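How many sim demos before a two-arm shoe task stops being embarrassing?

Asked Apr 30, 2023

I'm collecting teleop demos in simulation for a shoe cabinet task, using the Onari scene pack. I have 323 episodes. The policy trained on them grabs the first shoe beautifully and then hovers, like me in front of an open fridge. Do I need more data, or different data?

2 answers

Answer 1 (accepted)

Different. I'd bet your 323 all start from the same layout, in the same colours, with the same arm going first. Ours did. We'd recorded 700 for Flullano before anyone plotted the start poses, and they made a lovely tight little dot.

Things I'd change, in order:

1. Shuffle which shoes start on the shelf, and which way they face.

2. Record both arms busy at once. If one always waits politely for the other, the policy learns to wait, and it's very good at it. Episodes with a moment like this one are worth keeping, left gripper on a brown shoe while the right has the sneaker out over the floor: 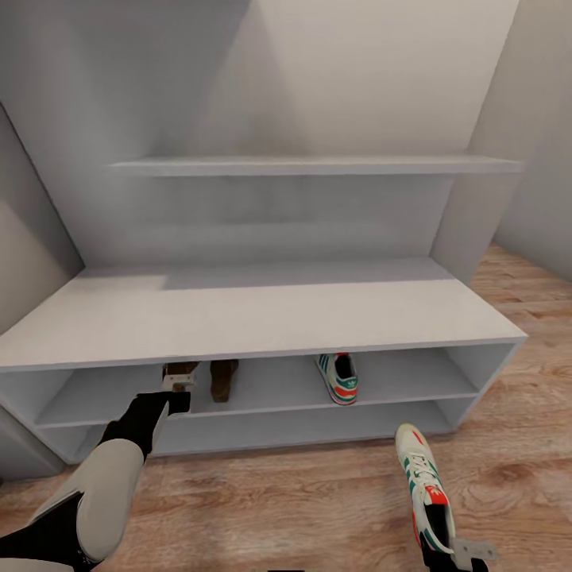
3. Trim the dead time. Your operator's pause to think is a label too, unfortunately.

Retrain after some 42 new episodes and see if the hovering moves. If it doesn't, check your action chunk length.

Answer 2

Just get more data. Worked for me on Petersen. Different task though, and only one arm.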